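Two-arm weighing cell: left gripper lets go of clear cups late, scale readings drift afterwards

Asked 28 Sep 2021 in Cells and Fixtures

We run a bench cell at our Oltport site with two white six-axis arms, parallel grippers and a digital kitchen scale between them. One arm handles bottles, the other handles clear cups and the like. The scale is not networked. A fixed camera reads its display.

Two problems since we re-cabled the left arm:

1. The left gripper reports "open" before the fingers have fully cleared the cup. It happened on 11 cycles out of 853 last week. The right arm has done it zero times on the same program.

2. The scale zero wanders. It starts at 0, and after a few hundred placements it shows 9 g with the platform empty. Power cycling clears it.

I have re-taught the place position twice and swapped the finger pads. Payload is set correctly for both arms. Is this one fault or two?

Tanveer Swati

Answer 1 (accepted)

Two faults, I think.

For the gripper, look at the cable loop at the wrist first. If it was made shorter during the re-cabling it will pull on the connector whenever the last joint goes past a certain angle, and the position feedback drops out for a moment. Jog the wrist through its full range at slow speed with the gripper signal on the pendant and watch for flicker. Leave enough slack for the full rotation and tie it back to the forearm, not to the gripper body. As a stopgap, add a 0.3 s wait after the open command and check finger width as well as the status bit.

For the scale, kitchen units track their own zero, and they only do it when the load is stable and close to zero. If the arm presses down even slightly on release, the zero gets pulled. Set the place height 1 mm above contact and let the vessel drop the rest. Tare at the start of every cycle. Check that the feet are clean and that all of them touch the table.

Our cell at Clotdale is the same idea, with the bases at one side of the table and the scale in reach of both arms:

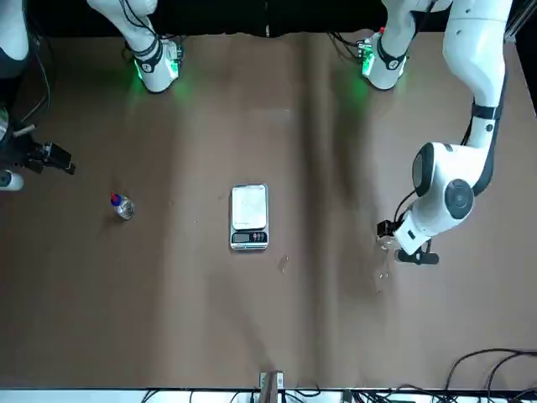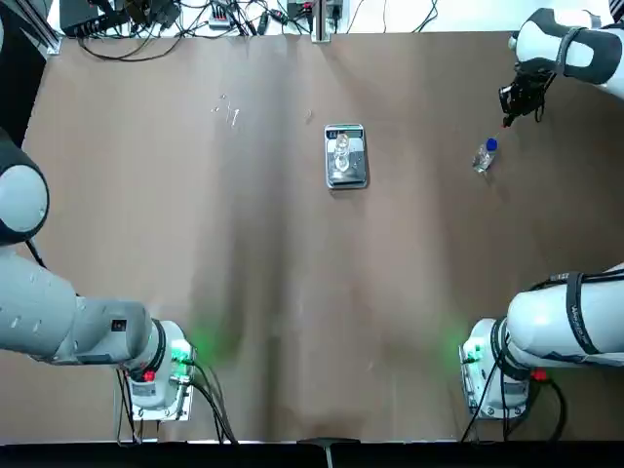

Re-check the place height after any move of the scale. We tape the outline of its feet on the table for this and check it at shift start. Cable ties get looked at every October along with the base bolts. The last wrist cable went at 698 hours on the left side and we now change it earlier.

Answer 2

had the same with a Jesdale gripper, it was the firmware. update it and it should be fine

Comment from Tanveer Swati: Ours is not a Jesdale and the firmware matches on both arms.

Answer 3

Agree with the first answer on the cable. One more thing for the scale: auto shut-off. Most of these units switch off after a couple of minutes without a change in load, and when they come back on they zero with whatever is on the platform. If a cup was sitting there during a pause you get a wrong zero for the rest of the run. See if yours lets you turn it off in the menu. If it doesn't, have the program clear the platform before any pause.

Also check the order of the two arms. If one is still moving while the other places, the table can shake enough to upset the reading. Put an interlock on it and wait a second before you read.

Comment from Tanveer Swati: Wrist cable was the first fault. It flickered past 170 degrees. Re-routed with more slack, no early "open" since. Still testing the scale with the higher place position.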